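Robot School in a Box: What Do You Get?
By Anum Pirzada

Robots have to practice, just like you and the piano. The difference is that a robot can practice inside a computer, where there is no piano to ruin.

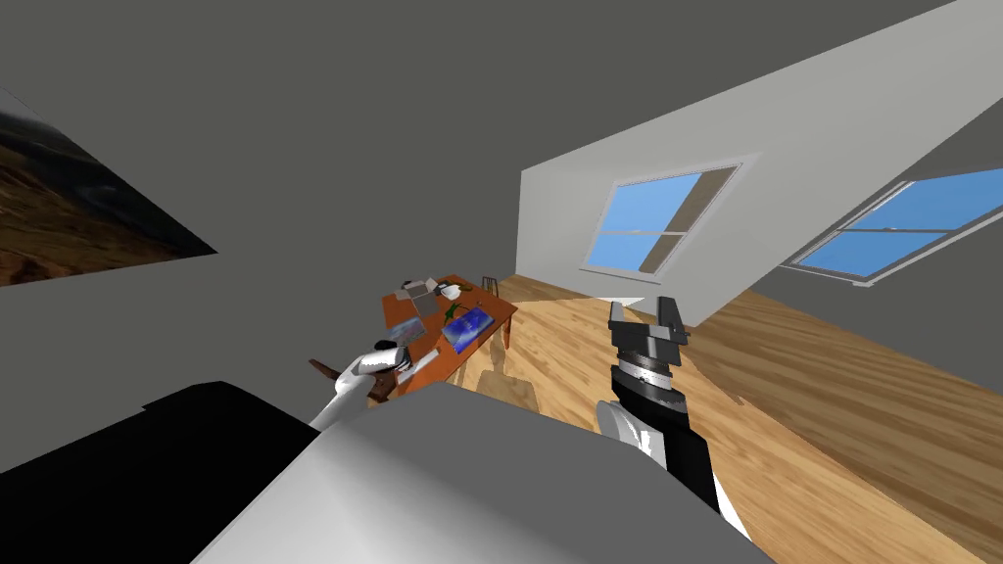

What is it?

Detance is a kit for classrooms and clubs. It comes from a company called Dronov, and it holds no robot at all. You open the box and find a thick booklet, a game controller and a code for downloading a program. My nephew looked under the cardboard flap twice.

The robot lives in the program. So do its room, its table and everything on the table. A room like this is called a simulation, a pretend place that follows rules borrowed from the real world. Let go of a bowl in there and it falls. You will not have to sweep.

Where are you standing?

You aren't standing anywhere. You look out from the robot's own body, with its two arms reaching out ahead of you. Sometimes the whole room tips sideways, as if you were peeking at it from a hammock. You get used to it. I needed 25 minutes and a cracker.

At the end of each arm is a gripper, which is what a robot has in place of a hand. Yours has four fingers and a thumb. The robot gets by on far less, and it never has to trim its nails.

What do you do all day?

Chores, mostly. The booklet has 10 of them. The table might have paper, a small white bowl and a little green figure on it, and your job is to put one thing where the booklet says. (I call the green one a lizard. My nephew says it's a plant. We have stopped discussing it.)

Paper is the worst. It is thin and flat, and a gripper likes something it can pinch. Try picking a sheet of paper off your desk with two rulers and you'll see the problem.

Each time you finish a chore, the program saves every move you made. Those saved moves are called training data. The robot studies them and then has a go by itself. If you bumped the chair every time, guess who else is going to bump the chair?

Is it any good?

I tried it with the after-school club in Brolville, where Pin-yu Yuen is in charge of the computers. The club's robot was named Yu, after a vote that got fairly loud. By the end of the week Yu had tried the bowl chore 561 times, which is more often than I have ever tried anything.

The good parts: you can start over with one button, and the booklet explains hard words on the same page. The less good parts: the download is slow, only one person can drive at a time, and the music in the menu never stops. Look for the little speaker button. Press it early.

The box says ages 7 and up. Younger kids can help by pointing at the screen and shouting, and in Brolville they did.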